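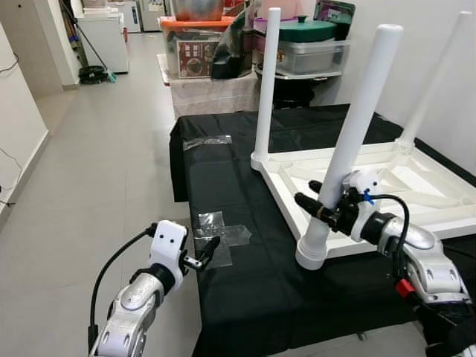
Figure 2. White plastic table, upside down, with the legs upright.

3.2 Returns of flat-pack garden furniture

Festico supplied its returns records for the two seasons up to December. Of 3,956 items sent back, some 2,000 were tables, and most of these came with a note from the buyer. We read every note and sorted them by the part named. Legs were named most often, followed by missing screws and scratched tops. Notes that gave no part – "wobbles" was a common one – were kept as a separate group. Frans Geerts then sorted a sample of 40 notes again without seeing our results, and differed from us on 5. Chairs sold under the Kosetti name were left out, as their returns went through Verbruggen and were logged by weight only.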